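Pramstead Home Textiles Trade Forum
Board: Table Linens and Runners
Topic: Shrinkage allowance on the Cinholm runner

l_patricio (Moderator)
Wed 10 May
Members who stock the Cinholm linen runner are asked to review their listing text. The present wording gives the finished length without stating whether it was measured before or after laundering. Two shops have reported returns on this point. Please state your own practice below.
Laurinda Patrício

brinosus_linens
Our listings give the length as cut and hemmed. The care line reads "machine wash cold, line dry, warm iron." We consider this sufficient. Of 1,706 runners sold, 12 were returned for length, and most of those had been tumble dried against the instructions.

dalal.awad
I must respectfully disagree with the previous member. A buyer who orders a runner for a particular table does not read the care line as a warning about size. Our shop washes one piece from each bolt and publishes both lengths.
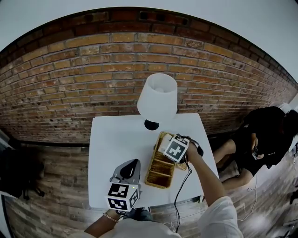 The second figure is the one customers ask for when they write to us before ordering. Since we began printing it, questions about fit have dropped noticeably. It does require setting aside one runner per bolt, which we then sell as a washed second.
Dalal Awad

brinosus_linens
That may suit a small shop. With 24 colors in the range, washing a piece from every bolt is a real expense. Shboul supplies a shrinkage percentage with each shipment, and we would prefer to quote that.

hem_and_thread
May a member quote the Shboul percentage directly? Our last invoice marked it "for trade use only." The order was for 3,250 yards, so we would like a firm answer before writing the listings.

l_patricio (Moderator)
Members should not publish supplier percentages without written consent. A length measured in your own shop may be published freely - please label it "after one cold wash." Listings that give only one length must say which it is.

dalal.awad
Thank you. Does this apply to the matching napkins as well?

l_patricio (Moderator)
Yes, it applies to all pieces in the Cinholm line.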